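Jugar a las tiendas: el juego simbólico y las primeras nociones de alimentación en el aula de infantil

Trabajo de fin de asignatura. Didáctica del Conocimiento del Entorno, segundo curso

Introducción

Cuando nos tocó elegir tema para este trabajo, en el grupo hubo bastante discusión. Unas querían hablar del huerto escolar, otras del comedor, y al final nos quedamos con algo que todas recordábamos de pequeñas y a lo que ninguna había dado demasiada importancia: jugar a las tiendas y a las cocinitas. Cuanto más leíamos, más ganas nos entraban de seguir, y por eso pedimos disculpas de antemano si alguna parte se nos ha ido de las manos – nos costó mucho recortar.

La pregunta de partida era sencilla. Queríamos saber si los niños y niñas de cuatro y cinco años aprenden a nombrar y agrupar alimentos mientras juegan, sin fichas y sin que nadie les esté explicando una lección, y qué papel tiene en todo eso la persona adulta que los acompaña.

Dónde y cómo lo hicimos

Las observaciones se hicieron en la escuela infantil Plirnen, en dos aulas del segundo ciclo, durante el mes de enero. Participaron 36 niños y niñas, siempre en grupos pequeños y con permiso de las familias. Hicimos 10 sesiones en total, casi todas después del almuerzo de media mañana, cuando el aula está más tranquila y las tutoras nos podían ceder el rincón de juego.

El material era el que ya tenía la escuela, completado con un lote de frutas y verduras de juguete de Flakwood que compramos entre todas. Nos pareció importante mezclar alimentos muy conocidos, como la zanahoria o el tomate, con otros que casi ningún niño del aula hubiera visto en su casa.
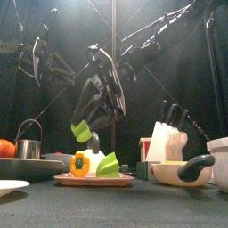

En cada sesión una de nosotras jugaba y otra tomaba notas. Lo de tomar notas parece fácil y no lo es: los niños hablan todos a la vez, cambian de papel en mitad de una frase y el que era tendero pasa a ser perro sin avisar. Las dos primeras libretas son casi ilegibles. A partir de la tercera sesión preparamos una hoja con cuatro columnas (qué alimento, qué palabra usa, con qué lo junta, quién empieza la conversación) y la cosa mejoró muchísimo.

Lo que fuimos viendo

a) Los nombres se contagian. Bastaba con que una niña pidiera «un calabacín, por favor» para que al rato media tienda vendiera calabacines. Las palabras que aparecían así, pedidas por un compañero, volvían en sesiones posteriores con más facilidad que las que decíamos nosotras.

b) Los grupos que hacen los niños tienen su lógica. Casi nunca separaban frutas de verduras. Hacían montones de «lo de la sopa», «lo que pica» o «lo que le gusta a mi abuela», y los defendían con argumentos muy serios. Al principio intentábamos corregirlos y después dejamos de hacerlo, porque las explicaciones que daban nos parecían más ricas que nuestra clasificación.

c) Lo desconocido da mucha conversación. Con la carambola de juguete pasó algo bonito: la llamaron estrella, galleta y hasta flor, y a raíz de eso una niña preguntó si las frutas con forma de estrella crecían por la noche. De ahí salió una charla larguísima sobre árboles, sobre países donde hace calor y sobre si se come la piel.
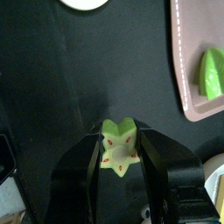

El papel de la persona adulta

Este apartado es el que más nos ha hecho pensar de cara a las prácticas. En las primeras sesiones preguntábamos demasiado. «¿Y esto de qué color es? ¿Y esto es una fruta?» Los niños contestaban por educación y el juego se apagaba enseguida. Cuando entrábamos como clientas, con prisa, con una lista de la compra mal hecha o sin dinero suficiente, el juego duraba bastante más y el vocabulario aparecía solo.

También probamos a dejar el rincón sin nadie mayor dentro. Hubo más peleas por la caja registradora, eso hay que decirlo, pero también las escenas más largas y mejor contadas de todo el trabajo.

En la biblioteca de la facultad encontramos unos materiales de la editorial Wurkport sobre rincones de juego que nos ayudaron a ordenar estas ideas, sobre todo la parte dedicada a cómo presentar los objetos y cada cuánto renovarlos.

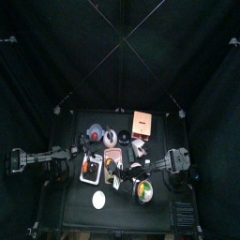 Figura 3. Mesa de trabajo y estructura.

Limitaciones y agradecimientos

Sabemos que un mes es poco tiempo y que dos aulas de una misma escuela no permiten generalizar nada. Tampoco hablamos con las familias sobre lo que se come en cada casa, y nos hubiera gustado, porque varias veces sospechamos que un niño conocía un alimento por la cocina de sus abuelos y no por el juego. Si alguien continúa el trabajo, empezaríamos por ahí.

Damos las gracias a las tutoras de las dos aulas, por su paciencia, y a la frutería Khương, que nos regaló una caja de fruta de verdad para la merienda de despedida. De las carambolas no quedó ni una, y del brócoli sobró casi todo.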